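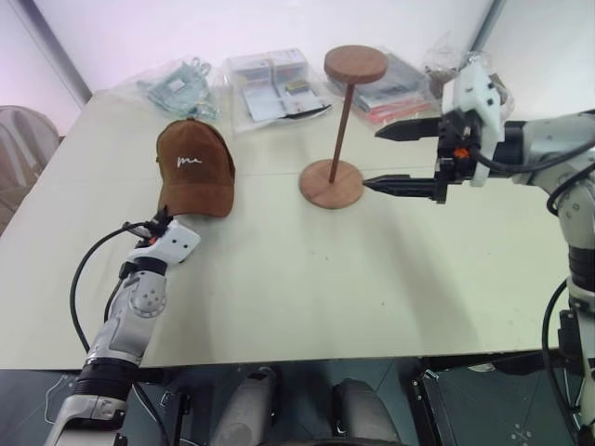 Home Topics Unanswered Members Log in

Does a loan player's contract keep running while he's away?

My son and I have been following Ciltport for a few seasons now, and we've gotten very attached to a winger they have on loan from Trastent. He's played 82 games for us over two loans (the second started in August) and he's easily the most fun player to watch on the team. The season is nearly over and my son keeps asking me if we get to keep him — and I keep giving him mushy answers.

What I don't understand is this. He had two years left on his deal with Trastent when he came back to us last summer. Does that clock stop while he's playing here? And if Trastent doesn't want him back, can he just decide to stay with us? I grew up on baseball and none of this works the way I expect it to. Sorry for the long post, and thanks to anyone patient enough to explain it!

Posted by backrow_dad

cornerflag8

Welcome! It took me a good while to get my head around loans too, so don't feel bad. The short version is that the clock keeps running. He's still under contract to Trastent the whole time he's wearing your shirt, so if he had two years left last summer, he'll have one year left this summer, unless they signed him to an extension somewhere along the way.

As for staying, he can't decide that alone while he's under contract. Both teams have to agree on something — either another loan or a permanent transfer with a fee — and then he has to agree to his own terms with Ciltport. Sometimes the loan has an option to buy written into it, with the price already set. Sometimes it's an obligation, so the purchase has to go through if certain things happen, like playing a set number of games. Teams don't always announce those details, so you may have to wait for the local paper to dig it up.

The good news for your son is that a player with one year left is often cheaper. Trastent may prefer to take a smaller fee this summer over losing him for nothing the next one. I'd tell him there's a decent chance, but maybe hold off on buying the new shirt with the name on the back until it's signed. (I have one of those in a drawer. It still fits, at least.)

232tillidie

he'll go back, they always do. wages too high for ciltport anyway

northstand_knitter

Agree with the first reply. One thing I'd add is that wages are usually the sticking point, more than the fee. On a loan the parent team often keeps paying part of the salary, and that help normally goes away once the move is permanent. So he might have to take a cut to stay, and only he knows if he'd do that.

Posts: 747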